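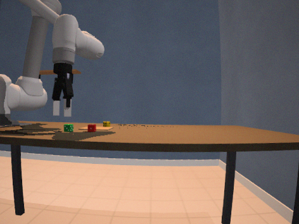 Zirkar 25 Water-Based Hardwax Finish for Benchtops and Tables

Product code ZK-25. Supplied by Brillard Timber Finishes.

Zirkar 25 is a two-part, low-odour finish for interior timber worktops, desks and dining tables. It cures to a matt film of 25 gloss units and can be spot-repaired without stripping the whole surface. Suitable for oak, blackbutt, spotted gum and Tasmanian ash. Not recommended for teak or other oily species unless the surface has first been sealed with Bratent Primer.

Pack sizes
1,000 mL kit (base and hardener)
3,000 mL kit (base and hardener)

Preparation
Sand to 150 grit, vacuum, and wipe down with a damp microfibre cloth. Methylated spirits may be used on resinous boards. Fill open grain before the first coat.

Application
Mix base and hardener for two minutes and stand for five. Apply with a short-nap roller or a synthetic brush, working along the grain. Two coats are standard; three are advised near sinks and cooktops. Recoat after four hours – longer in humid weather.
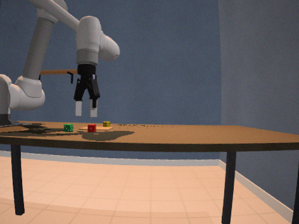 Edges and end grain take up more product than the face and should be coated first. Denib lightly with a grey pad between coats. Mixed product left in the tray overnight must be discarded, and should not be thinned to extend its working life.

Cure and care
Light use after 24 hours, full cure in seven days. Clean with a neutral detergent. Avoid ammonia, bleach and abrasive creams.

Colours
Clear, Natural, Smoke, Quintela White. The white is tinted to order and is non-returnable.

Technical enquiries: Tania Matubbar
Trade accounts: Virgilio Soriano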